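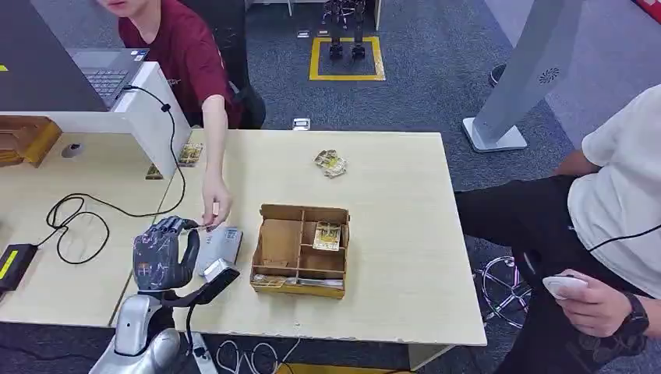
Drivers and walkers wanted for the Nornemville to Erum touring guide

Mạc Guides is looking for people to travel the inland road between Nornemville and Erum and report back on what they find. Your notes will go into the second edition of our touring guide, which covers 563 kilometres of road, the side tracks off it, and the campgrounds and small towns in between.

Applications close at the end of August. 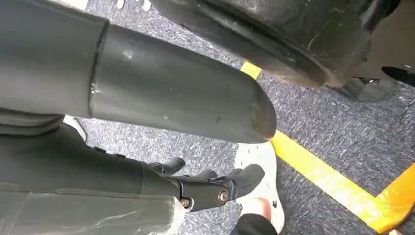 3 min read

About the route

The road leaves Nornemville along the river, climbs through the ranges and then runs flat for most of two days. Fuel is the main thing to plan for. On the middle section the roadhouses are far apart and one of them shuts at 5 pm. The last 100 kilometres into Erum are unsealed and are closed after heavy rain.

The first edition was written by two people in one trip. They did a good job, but they only saw the country in the cooler months, and they were both travelling in a four-wheel drive. We've had a lot of letters from readers with caravans, small cars and young kids asking which parts are suitable for them. We would like to be able to answer.

What you'll do

You choose one of five sections and spend at least four nights on it. You can travel in your own vehicle or hire one. While you're there you will:

Drive the whole section in both directions, including the signposted lookouts
Walk at least two of the listed tracks and record your times
Check campground facilities against our list (water, toilets, shade, level sites, phone coverage)
Visit the museum, gallery or visitor centre in each town, if it's open
Write up to 1,000 words of notes, in any order you like

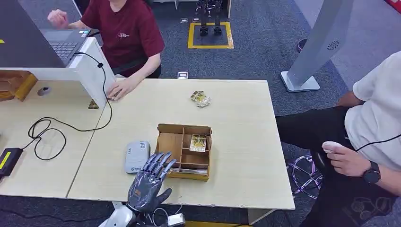 The notes don't need to be polished. Our editors will turn them into guide entries, and they'd much rather have a plain sentence saying the Even Creek crossing has a steep exit on the northern side than a paragraph about the sunset. Opening hours, prices and track surfaces are what readers write in about most.

Who we're looking for

We have around 40 places. You need to be 18 or over, hold a current licence if you plan to drive, and be comfortable a long way from a town. Writing experience is useful but we won't ask for it. We're short of applications from:

People towing a caravan or camper trailer
Wheelchair users and others who can report on access
Families with children under 10
Cyclists, for the Nornemville end only

If you've lived on the route, please tell us. Locals are welcome to apply for their own section.
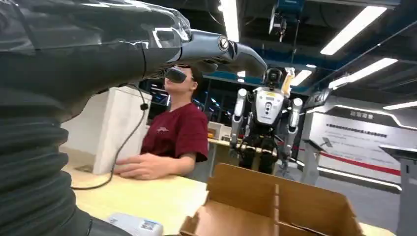

Couples and groups count as one place and send in one set of notes. Dogs are fine on the road, but three of the campgrounds are inside the park and don't allow them, so have a look at the section map before you pick.

What we cover

Fuel for your section, campground fees and park entry, paid on receipts within three weeks. There is no fee for the notes themselves. Everyone whose notes are used is named in the guide and gets two printed copies.

We don't cover vehicle hire, food, recovery or insurance. If you get bogged on the Erum end, the tow is your own cost – ask your insurer about unsealed roads before you leave.

How to apply

Send a short email to Thắng Cao, touring editor, with your preferred section, a second choice, the vehicle you'd be using and the months you can travel. One paragraph about a trip you've done is enough. You'll hear from us by the middle of the following month, and successful applicants will be posted a section map and a notebook.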